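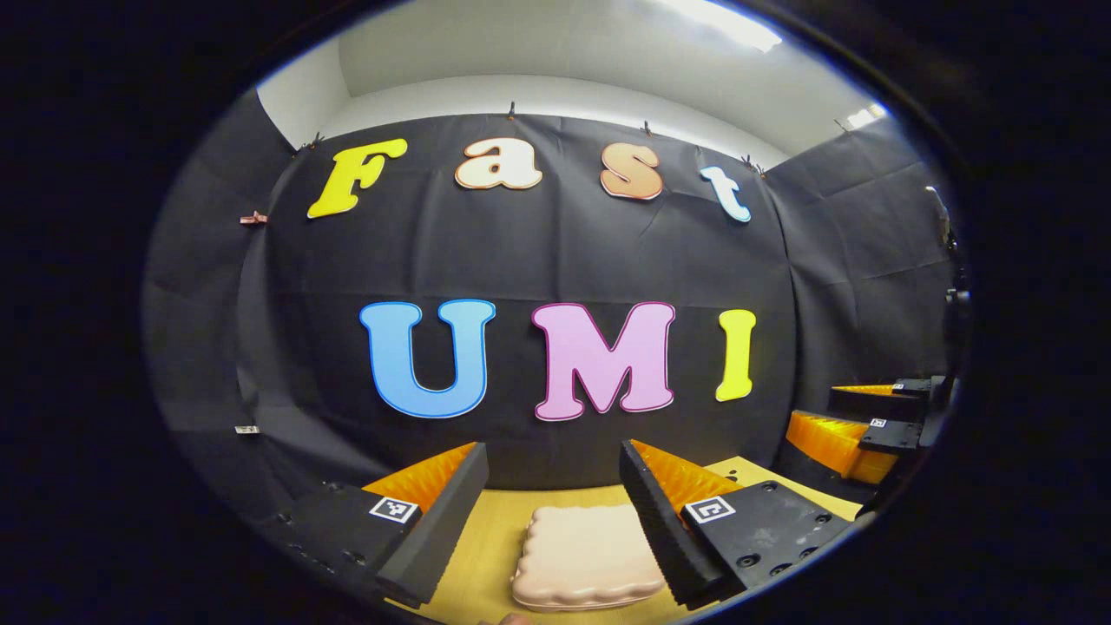 The soft-object comparison is a bench procedure used by the Povthorpe gripper workshop to judge how well a gripper handles things that give under pressure. It belongs to a longer set of tests known at the workshop as the Lastaton series, named after the street where the first bench was set up, and it is by a good margin the part that visitors ask about most. The idea is a simple one, and perhaps that is why people are fond of it: take something light and squashy, put it on a table, close the fingers on it, and see what is left of its shape while it is being held. A puffy pink sponge with a scalloped edge, much like a large biscuit to look at, sits ready between two open fingers at the start of such a trial, with the black ribbed pads leaning in toward it and the orange fin-ray fingers standing behind them. The same sponge can be offered to one hand-held gripper after another, and so the comparison stays as fair as a comparison of this kind can be.

Robotics > Grippers and end effectors > Bench methods > Soft-object comparison

Background

The procedure was written down by Jolanta Pietrzak, who had spent a good many years fitting grippers to packing lines before she came to Povthorpe and who was, by her own account, tired of seeing fingers rated only on steel blocks and plastic cubes. A hard block tells you whether a gripper can hold on. It says very little about whether the gripper knows when to stop, and for anyone packing buns, bath sponges or ripe pears that second matter is the one that costs money. Her first version filled a single page and asked for nothing fancier than a kitchen scale and a ruler.

Bláthnaid Ó Súilleabháin joined the work later and gave it most of its present form. She brought in the hand-held stage, in which a person carries the gripper and closes it by hand before any arm is involved, and she rewrote the scoring so that two people watching the same trial would be likely to come out with the same mark. The older sheets are still kept, and now and then someone gets them out to settle an argument about what was meant by "firm."

Method

A trial begins with the object flat on the table and the fingers open on either side of it. The operator closes the fingers until both pads touch, pauses, and then closes a little further until the object can be lifted. It is raised to the height of a marked post, held there for a slow breath or so, and set back down in the spot it came from. The finger opening is recorded at first touch and again at the lift, and the difference between the two is called the squeeze. A small squeeze with a steady lift earns the best mark, and a drop ends the trial.

Square printed markers on the gripper are used for tracking the fingers in the recorded video. They need to be clean and flat, and a marker that has begun to curl at the corner can spoil a whole afternoon of otherwise lovely data. Pietrzak's notes are quite stern on this point, and they also ask for even light over the bench, since glare on a marker makes it hard to read.

The hand-held stage comes before the arm stage for every gripper. A person feels right away that a finger is twisting or that a pad is catching on the way in, and those troubles are a good deal easier to put right in the hand than on the end of an arm. Once the hand-held trials look sensible, the gripper is mounted and the same objects are gone through again under the controller, in the same order.

Grippers compared

The main comparison set a fin-ray finger against the Hosoda, a flat parallel jaw with rubber pads, and the Paltow, a three-fingered design with a cable drive. Fin-ray fingers have ridged walls that bend around whatever they press on, so the load is shared along the finger – a great kindness to anything soft.

In all, 2039 trials were logged across the three designs, of which 794 were done by hand and the rest on the arm. The fin-ray finger had the smallest average squeeze on sponges and foam shapes. The Hosoda did better on anything with straight sides, and it was much the quickest to set up in the morning. The Paltow was the gentlest of all on round fruit, but its cables wanted retightening often, and almost 449 trials had to be repeated over the course of the work, the greater part of them for that one cause.

Pads turned out to matter nearly as much as fingers. Smooth pads slid on dry sponge and tempted operators to squeeze harder, while ribbed ones held at a lighter touch and sometimes left faint lines behind. Ó Súilleabháin lists the lines as a fault only when they can still be seen after a minute.

Limits

Sponges age. They get stiffer at the edges and softer in the middle, and a gripper tried in May may be meeting quite a different object from the one its rival met in the winter. The workshop now retires each sponge after a set number of lifts, though results from before that rule are still mixed in with the rest of the tables. The procedure also has nothing to say about wet objects, and a draft section on them has been waiting for a suitable tray.

See also: Fin-ray finger; Parallel jaw; Pad wear; Lastaton series

Last updated: May
Shares: 2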